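Flevura white noise app, one winter in

I came to Flevura after a rough October of waking at 3 a.m. and listening to the radiator knock, and I have to say I'm still fond of it! There are 191 sounds in the library (I use maybe four, and mostly the slow rain). The timer fades out gently over 18 minutes, so you never get that sudden silence that wakes you right back up. My one grumble is the search, which is hopeless – type "creek" and you get trains.

For late reading I switch to over-ear headphones with soft gray padding, and the low rumbles come through much fuller than on my phone speaker.

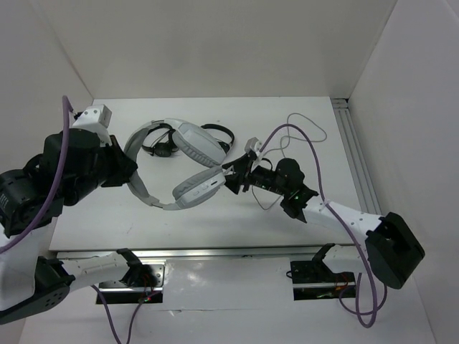
What I'd change

Please let us save a mix without signing in again every time. Four stars from me.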